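This site uses cookies to improve your visit. By continuing you accept our cookie policy.

Laizer Outdoor Navigation Project: Interim Report to the Funder

Prepared by Atieno Ogola, with field notes from Kibet Swai

1. Work in the period

The project collects driving examples from which the Stekar navigation model learns to keep to a route outdoors. In this period the team recorded 277 runs with the Clelero vehicle, each driven by a trained operator. Of these, 23 were set aside for poor position data and will be repeated in November. The remainder have been cut into 2,000 short segments and passed to Pascual Gallardo for checking.

2. Ground covered

The first plan relied on open asphalt. At the last review, the steering group asked for more shade, more curbs and at least one loose surface. The route was redrawn accordingly – it now includes street, roadside and gravel sections. 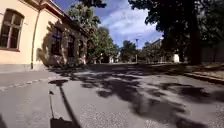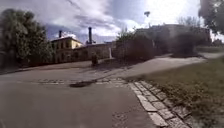
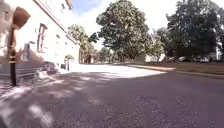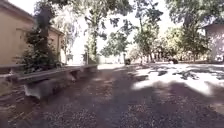
Collection route, Laizer project: asphalt in the first three views, gravel and dirt path in the last.

3. Findings to date

Tree shadow remains the main difficulty. The model trained on earlier data tends to slow at hard edges between sun and shade, as if they were obstacles. Segments with strong shadow are now tagged separately, and operators have been told to hold a steady speed through them. Curb edges are handled well. Results on gravel are too few to report.

4. Staffing and spending

Kimutai Rweyemamu joined as second operator and has completed training. Spending is within the approved amount. One repair to the drive unit was covered under the Casteck service agreement.

5. Next period

The team will repeat the rejected runs, add 50 runs on loose surfaces and deliver the first checked set. We request approval to move the remaining travel funds to labeling – no increase in the total is sought.

Comments (2)

Aurelia Ortner: Please state in the next report how many segments carry the shadow tag.

Kibet Swai: Noted. Pascual has the list and it will go in as an annex.

Related items
Laizer project: operator training guide
Segment checking rules, second version
Steering group review: summary of requests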